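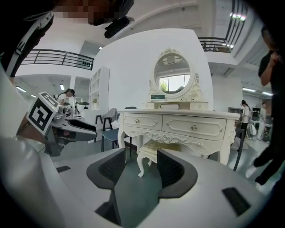
Home | Rooms | Hire Terms | Checklists | Contact

Print this page | E-mail this page

FURNITURE SAFETY CHECK: DRESSING ROOM
Chambi Studio Hire, October round
Checked by: Cristian Espinoza
Marks: OK, WATCH, FIX. Comments are encouraged. Poetry has been discouraged since the spring round.

1. FLOOR AND WALKWAYS

1.1 Clear path from door to window: WATCH
Clear when I started. Chairs migrate in this room, and always toward the door.

1.2 Nothing on the floor to trip on: OK

1.3 Furniture stands level: OK
The vanity used to rock. Somebody cured it with a folded Drosto brochure, the best use of a Drosto brochure I have come across. Replaced with a proper felt pad.

2. VANITY DRESSING TABLE (asset 236)

2.1 Legs tight, no cracks where they meet the frame: OK
Curved legs look lovely and hate being dragged. It takes two people to lift this table. One person and optimism does not count as two people.

2.2 Front drawers run and stop properly: WATCH
The wide one on the right sticks in damp weather, and then arrives in your lap all at once. Wax on the runners, check again next round.

2.3 Knobs tight on both front drawers: OK
Tightened by hand. Please stop tightening them with pliers. I can see the marks and I have a fair idea whose pliers.

2.4 Three small upper drawers: OK
Emptied of hairpins. The hairpins have been offered to lost property, which declined.

2.5 Oval mirror secure in its frame: FIX
Glass is fine. The fixing behind the crest has a little play in it. Don't hang scarves, bags or wet towels on the crest until this is done. Jesach has the right screws on order and says 5 working days.

2.6 Painted edges and carved trim: OK
Run a cloth over the scrollwork. If the cloth catches, look for a chip or a splinter. Mine caught once, on old glue.

2.7 Underside and border: WATCH
You have to get down low for this one, and I suspect earlier rounds were signed off from a standing position.
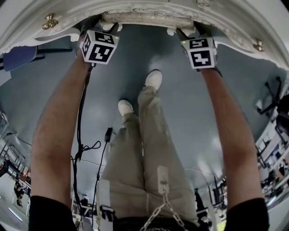
Can I move the vanity with the mirror still attached?
Only within the room, with a person at each end and the drawers taken out. For anything through a doorway, the mirror comes off first and travels separately.

3. SEATING

3.1 Vanity stool, frame and cushion: OK
It is for sitting on. It has been used as a step, judging by the complaints from whoever sat on it next. The step stool lives in the hall closet and is lonely.

3.2 Light gray chair: OK

3.3 Chair with teal seat: WATCH
One foot cap is wearing thin. Spares are in the Skodau tin, under everything else in the Skodau tin.

3.4 Dark chair by the vanity: OK
No wobble, no squeak.

4. SHELVING

4.1 White cubby unit fixed to wall: OK
Pulled on it. It stayed. Heavy things go in the bottom cubbies, please.

4.2 Potted plant: OK
On a lower shelf, where a plant should be. Water it over the sink and bring it back.

5. FOLLOW-UP

Mirror fixing: before the next hire.
Drawer runners: wax in stock, I'll do it.
Foot cap: anyone with a free minute and a strong stomach for that tin.
Budget left for repairs this round: $400, so kindly break things in order of price, cheapest first.

Next full check is in 2 months. Leave the signed sheet in the tray by the kettle - the other tray is for the parking permits.

C. Espinoza

This site uses cookies to remember your settings. Accept | Manage choices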